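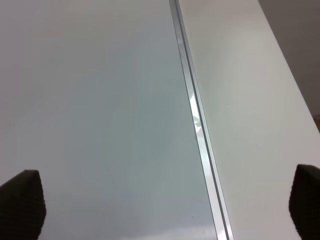
Why did the second batch of bone glue gel so soft? Too much water at the soak. I weighed the granules dry, then topped the jar up by eye when they looked thirsty.

**April, 4 pm**

Batch 3, Trurnel granules, 200 g glue to 300 g cold water was the plan. Cut that back by 25 g. Soaked from lunch, then into the pot at low heat. Held it there 30 min and skimmed twice. Smell is milder than the Petek stuff.

Test joints: maple to maple, rubbed, no clamps. Second pair sized first on the end grain. Leave both overnight before breaking them.

Radomir Kadrić wants the same glue for the Fenden chair, back rail only. Told him to wait for the break test. The old glue on that rail still lets go with warm water and a thin knife, so no sanding, just wash it and dry it.

Still to do:

- label batch 2 as size only
- new thermometer, ours reads low
- ask Bumville if they still sell the 2000 g sacks

Leftover batch 3 is in the fridge, top shelf, lid taped.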